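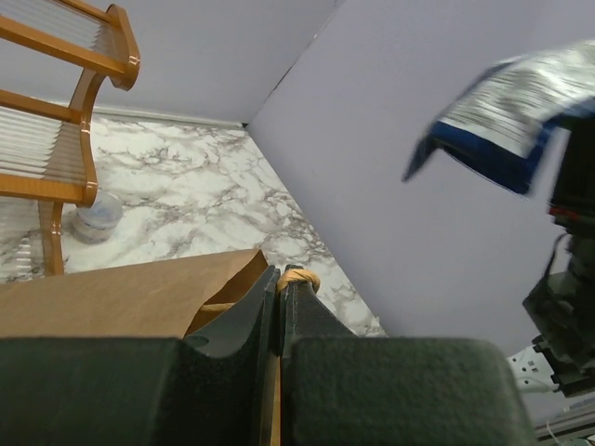

The corner, paper bag and all

Bags and little odds and ends keep piling up in one corner, how do you all deal with it?
Posted 2026-01-19 in Home & Tidying
Viewed 1531 times

Afroza Samarakoon
Hello everyone, and please forgive the long post, I have never been good at short ones. We moved to Clulham last May and I love the place (the lavender-gray walls grew on me faster than I expected!), but there is one corner that defeats me. Anything that comes into the house seems to come to rest there. You can see the brown paper bag, open and folded over on itself, and behind it the orange wooden piece with the clear rods, which I am very fond of and don't want to move. Then there's the little round container with the white lid that has somehow taken up residence underneath it.

None of it is dirty, it's just stuff. I save every paper bag because my mother saved every paper bag, and I do use them, for lining the scrap bucket and wrapping things for the mail and so on. But they come in faster than I can use them. My questions are really these: how many is a sensible number to keep, where do you keep them so they stay flat, and what do you do with the small things that don't belong anywhere? I'd also love to know if there is a good way to keep a white marble-pattern surface looking nice when things are always being set down on it. The gray and brown veining is pretty but it hides crumbs from me until I'm practically on top of them.

Thank you in advance, you were all so kind about my curtain question.

PorchLightLodhi
193 helpful votes
Welcome back, Afroza! I remember the curtains.

I'm a bag saver too, so no scolding from me. What finally worked in our house was giving the bags a home with a limit. I take one sturdy paper bag, stand it up in the gap beside the refrigerator, and fold all the others flat to slide inside it. When that bag is full, the next one that comes home goes straight into paper recycling, or I hand a bundle to my neighbor for her tomato seedlings. I never count them, the outer bag does that for me. Fold along the creases they came with and press the air out with your forearm and you'll be amazed how many fit. Do shake them over the sink first, and don't save any with grease spots, I learned that one from the ants.

For the little containers, I have a shoebox. Anything with a lid that has been sitting out overnight goes in the shoebox, and on Sunday after lunch I put the whole box away where things go. Some Sundays it's two things and some Sundays I have to sit down halfway through.

As for the crumbs, get yourself a flashlight and lay it down flat on the surface so the light skims across. Everything shows up at once. It's a little horrifying the first time! Then a dry soft brush, and after that a damp cloth with a drop of dish soap, wrung out well. I'd skip vinegar until you know whether you have real stone or a pattern printed on something else, as vinegar will dull real marble.

Afroza Samarakoon
Oh, the bag inside a bag, I am doing that tonight. Since you've all been so nice I'll show you another spot too, so you know I'm not hiding the snacks.

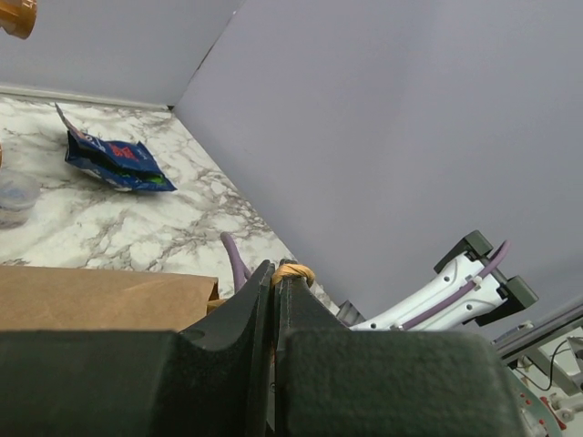 The blue snack bag, with a purple cable nearby

Those crumpled shiny ones are a separate puzzle. Do they go in with anything? And the cables, I have more of them than I have things to plug in.

Zindale Gran
just throw the chip bags out. most places won't take the shiny kind with paper or with plastic either, check with your town. cables in a drawer, done

Marnie in Clulham
I'm in Clulham too, so hello neighbor! I agree with the above about the snack bag, though I'd add to tip it out over the trash before you crumple it, or the last bits will end up in your veining.

On cables I'm a bit fussier. Loop each one loosely around your hand, fasten it with a twist tie and put a scrap of masking tape on it saying what it belongs to. If you can't think what to write on the tape, set that one aside and give it until May. I keep mine in an old cookie tin and it has been fine for years, except for the winter my husband filled the tin with cookies again.

Leave the orange piece where it is, by the way. I think it looks lovely against that wall.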